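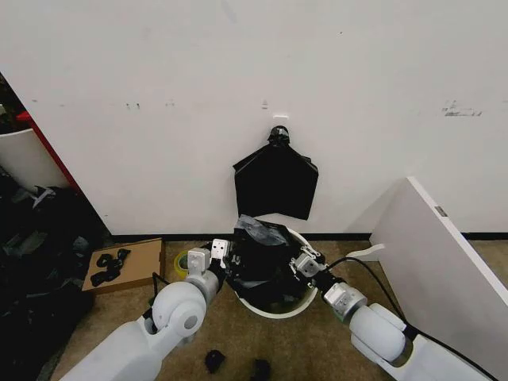 A round white bin in a black liner, with another bag on the wall hook above it.

How to Touch Up Scuffs on a White Wall Without Repainting the Whole Room

Posted Tuesday, March 14, 2023, by Afiq Krishnan

If you have white walls and you live a normal life next to them, you already know how this goes. You move a chair, somebody leans a bag in the corner, a bin gets nudged a little closer to the baseboard every week, and one morning the light comes in sideways and there they all are, the gray marks. I painted my own place on Eichhorn Street in November, very proud of myself, and I was back down on my knees with a rag before the winter was over.

The good news is that most of these marks come off or cover up in an afternoon, and you hardly need anything. I've done this in three apartments now (two in Gosville, and the one I'm in), and I've made pretty much every mistake along the way, so let me walk you through it the way I do it today.

What you'll need

A soft white cloth or two, and please do make them white, I once rubbed pale blue into a wall with an old T-shirt
A bowl of warm water with a drop of dish soap
A melamine sponge
Lightweight filler and a small putty knife
Fine sanding paper, 220 grit or close to it
Leftover paint from the same can, if you have it
A small foam roller, four inches is plenty
A drop cloth, or an old sheet folded double if your floor is carpeted

Step 1. Clear the spot and look at it properly

Pull everything at least two feet away from the wall and lay your drop cloth tight against the baseboard. If there are hooks or clips you don't use anymore, now is the time to take them down. Then hold a flashlight flat to the wall so the beam skims along it. Marks that sit on top of the paint will look flat, and dents will throw a little shadow. Put a tiny pencil tick beside the dents so you can find them later, because I promise they vanish the second you put the flashlight away.

Step 2. Wash first, always

Wring your cloth out until it's barely damp and wipe gently in circles, starting with the lightest marks. Give it a full minute on each one before you decide it isn't working. A lot of what we call scuffs is plain dirt, or a bit of rubber from a shoe, and it lifts with soap and some patience. Dry the area with your second cloth and let it sit for an hour.

I used to skip straight to the paint and I really wish I hadn't. Paint over a greasy smudge and it comes back through, sometimes in a week, a little yellower than before.

Step 3. Try the melamine sponge, softly

For anything left over, dampen the sponge and go over it with almost no pressure. These sponges are a very fine sandpaper at heart, and on matte paint they'll leave a shiny patch if you scrub. Try it first somewhere low down or behind a door. If you see a shine there, stop and go on to the paint. My sister did the whole of her hallway in Saderham with one of these before anybody thought to check, and you can still see every stroke when the lamp is on!

Step 4. Fill the dents

Press a little filler into each dent and scrape it off level with the wall. Small holes from hooks or nails get the same treatment, though you may want a second coat after the first one shrinks. Leave it 60 minutes, or whatever your tub says, then sand it with two or three light passes. Wipe off the dust. Run your fingertips over the spot with your eyes closed, and if you can't find it, you're done.

Step 5. Paint small and feather out

Stir your leftover paint for longer than seems sensible. If it's been sitting for months, the thicker stuff has all gone to the bottom and the color won't match until it's mixed back in.

Load the foam roller lightly and roll most of it off on a piece of cardboard. Start in the middle of the mark and work outward, lifting off as you go, so the edge of the new paint is thin and ragged. A crisp edge is what gives a touch-up away. Use the same tool the wall was painted with if you can. A brush mark on a rolled wall shows up every time, even in exactly the right color.

Two thin coats, with a good long wait in between. Don't judge the match while it's wet. Mine looked so wrong the first time that I drove all the way to the paint counter in Naltbridge for a new can, and by the time I got home it had dried perfectly.

If you don't have the old paint

Cut a piece the size of a quarter from somewhere hidden, behind a switch plate for example, and take it in to be matched. Buy the smallest can they'll sell you. Ask for the same sheen too, since flat, matte and eggshell all look alike on the chip and very different on a wall. If the match still isn't quite there, paint from corner to corner on that one wall. It's more work, but the change of angle hides the difference.

Keeping it nice

Leave a couple of inches between the wall and anything that gets moved a lot. Stick felt pads on the backs of chairs. And write the room, the color name and the date on the lid of your paint can with a marker before you put it away.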